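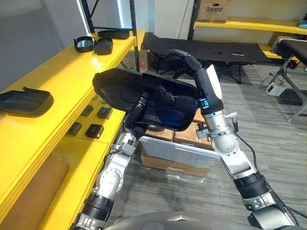 **Kurkton Robotics Club — Bimanual Handling Group**

### Cover pick: left hand inside or outside?

**e_rozite**
Current grasp: left fingers inside the hollow, right fingers over the rim at the upper right corner. Logs from February give 84 clean lifts out of 100 with this grasp. Both hands on the rim gave 67. I want to freeze it before the Prolteda round.

**hinds_b**
Disagree. The inside grasp hides the left fingertips from the head camera, so you're trusting joint angles for half the hold. What's the gripper force limit set to?

**e_rozite**
Same limit for both series. Fingertip position comes from the encoders, and the error is small next to the depth of the shell.

**torque_log**
Were the covers always on the upper yellow tier? The big flat one on the middle tier has a raised lip — a different problem.

**e_rozite**
Upper tier only. Flat one not tested.

**hinds_b**
Then the 84 covers one shelf height. I wouldn't freeze on that.

**bullen4**
Episode 2768 has the right wrist close to its limit, if anyone wants to check the reach.

**e_rozite**
Will check. Middle tier series next, same settings.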